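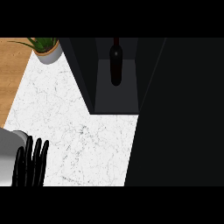

The Divero Kitchen Pack is a set of simulated demonstrations for training a four-fingered gripper, sold by the episode and priced like real data. We bought one license to see whether it deserves that. The rendering is decent: the marble has veining and dark speckles, and the wine bottle in its dark compartment even catches a small highlight near the shoulder. Whether a policy learns anything from those speckles is another matter, and Divero's product sheet has no opinion on it.

**What you get**

- 2501 episodes, teleoperated in simulation
- 16 kitchen layouts, several of them near twins
- Joint positions and one camera view per episode
- Loader scripts for Vurano and Mosquera

**What to check first**

The sheet says every episode is a "clean success." We replayed 198 of them at our Brullarthorpe bench and would not sign that. A fair number end with the bottle tipping, and the success flag only looks at whether it left the shelf. Roughly 80 began with a long idle stretch that you will want to trim.

There are no failed attempts labeled as such, so anyone training a recovery behavior should look elsewhere. Contact forces are not included either.

**Stock note**

Download only. Refunds stop once the loader key is used, so ask for the sample episodes before you pay.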